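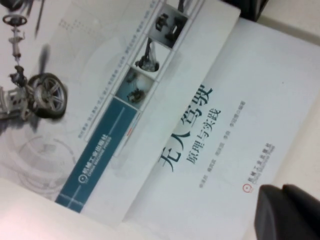
Books are the hardest thing our shop arm handles, harder than mugs, paint cans or boxes of screws. A closed book is a brick with a loose skin. An open one keeps changing shape while you work on it. If you are building an arm for the bench at home or in a shared shop and want it to turn pages or clear books away, pick your practice book with some care. A textbook like this one, with a cover flap that folds over the title page, is a good test. The flap's edge throws only a faint gray shadow where it overlaps the page, and a wrist camera has to find that edge before the finger can do anything useful. The tips below come from the arm we put together at the Jasbridge shop, mostly from things that had to be done twice.

Setting up the table

Clamp the base before you tune anything. Ours sat on rubber feet for the first month and every fast move shifted it a little, so positions saved in the morning were off by lunch. Two bar clamps fixed it.

Cover shiny tabletops with a plain matte cloth or a cutting mat. Tape down all four sides. A gripper will catch a loose corner sooner or later.

Put the lamp low and to one side. Light from straight overhead flattens out paper edges and the camera loses them. With a low lamp you get a thin shadow along each edge. Glossy covers want the lamp moved back a foot or so.

The finger

Hard plastic slides on coated paper. Wrap the fingertip in bicycle inner tube, rough side out, and hold it with a small zip tie well back from the tip. Wipe the rubber with a damp rag when it starts to slip. Sandpaper works for cardboard but will scuff a cover.

Round off any corner that touches paper. Veronica Bogdan does hers with a nail file and then checks them by dragging the finger across a sheet of tissue. If the tissue snags, keep filing.

Set the closing force low and bring it up one step at a time. On our controller the scale runs to 77 and we use 12 for single sheets and flaps. Yours will be different. Write your numbers on masking tape and stick it to the base.

The wrist camera

Expect part of the gripper to sit in the corner of the view. Leave it there. You can judge the distance between fingertip and paper much better when both are in the picture.

Focus the lens at working height, with a printed page under it, and then put a dot of nail polish on the ring to lock it. Small type may still come out blurred. For lifting and turning you only need edges, so don't buy a better camera on that account.

Run the camera cable in a loop at each joint, loose enough to turn all the way without pulling. Ott Kivi used spiral wrap from an old desk. It's stiff in February when the heat is off, so warm the arm up with some slow moves first.

Lifting a flap or page

Come in from the free edge, flat, just above the table. Push toward the spine slightly until the paper bows, then close. Coming down from on top pins the sheet and creases it.

Turn the book through several angles while practicing. An arm that only knows a square book fails on a crooked one.

Stop after seven misses in a row and look at the rubber first, then the clamps, then the code.

Keep library books off the table.

Safta Lazăr has the spare inner tube, in the drawer under the drill press.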